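마르키아 오픈데이 다녀옴 (급하게 쓰는 후기)

2018년 10월 18일

지금 버스 안. 까먹기 전에 일단 적는다. 오타는 나중에 고칠게요 (아마 안 고침)

8월에 신청해놓고 완전 잊고 있었는데 어제 안내 메일 와서 부랴부랴 감. Markia 연구동 2층. 입구에서 이름표 받는데 내 이름 틀리게 인쇄돼 있고... 그냥 달고 다녔다.

오전은 발표. Levente Virág 씨가 팀 소개를 했는데 말이 엄청 빠르다. 통역이 못 따라감. 내가 알아들은 것만 쓰면, 실물 로봇에 올리기 전에 가상 방에서 먼저 돌려본다는 거. 작업 하나당 시도 1000번. 방 이름이 Dirnar인데 침실처럼 꾸며놨다. 협탁도 있고 바닥은 나무. 공장 같은 거 나올 줄 알았는데 좀 의외였음.

점심은 샌드위치. 오이가 너무 많음.

오후가 진짜였다. 시뮬레이션 데모. 흰 팔이 탁자 위 그릇 쪽으로 내려가는 작업인데 큰 화면으로 틀어줘서 뒷줄에서도 잘 보였다.

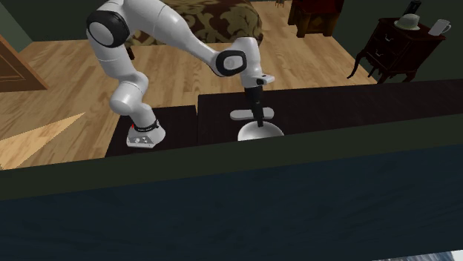 질문 시간에 제일 먼저 손 든 게 나 ㅋㅋ 왜 하필 그릇이냐고 물어봄. Tomomi Tamura 씨 대답이, 테두리가 얇고 안쪽이 움푹해서 손가락을 어디에 댈지 정하는 게 생각보다 까다롭단다. 컵은 손잡이라도 있는데 그릇은 어느 쪽에서 봐도 비슷하니까. 듣고 보니 그러네. 설거지할 때 나도 맨날 놓침.

그리고 조명 얘기. 흰 물건은 밝은 부분이 뭉개져서 경계가 잘 안 잡힌다고. 그래서 그림자를 일부러 이것저것 바꿔가면서 돌린다고 했다. 여기서 메모 놓쳐서 정확한 건 모르겟음. 자료 올려준다니까 그거 보고 추가할게요.

옆자리 앉은 분이 Jad Hamdan 씨라고 Jotmont에서 오셨다는데, 그쪽은 집게 말고 흡착식을 쓴다고 함. 둘이 쉬는 시간 내내 그릇 얘기만 했다. 커피도 못 마심.

두 번째 순서는 그리퍼 쪽 시점. 멀리서 볼 때랑 느낌이 완전 다르다. 그릇이 갑자기 엄청 커 보이고 검은 손가락은 아래쪽에 걸려 있고. 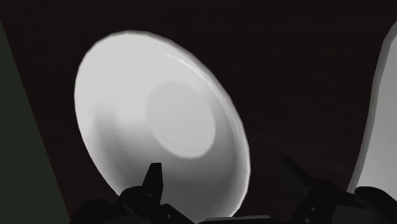

이 시점만 가지고 거리를 맞추라고 하면 나는 못 할 것 같은데. 실제로 체험 코너가 있어서 키보드로 팔을 움직여볼 수 있었다. 한 사람당 3분. 결과는... 두 번 다 그릇 밀어버림. 세 번째는 시간 끝. 담당이던 Desmond Szabo 씨가 다들 그런다고 위로해줬는데 내 다음 사람은 한 번에 들더라. 부럽.

아쉬웠던 거 몇 개. 실물 로봇은 일정이 밀려서 못 봤다. 마이크 소리 작음. 발표 자료 글씨도 작음. 앞줄 앉으세요 꼭.

좋았던 건 질문을 안 끊고 다 받아준 거. 나 같은 비전공자 질문도 진지하게 대답해줘서 고마웠다. 기념품은 에코백이랑 스티커. 스티커는 벌써 노트북에 붙임.

다음 행사는 내년이라는데 날짜는 아직 안 나왔대요. 공지 뜨면 여기 올릴게요. 이제 내려야 됨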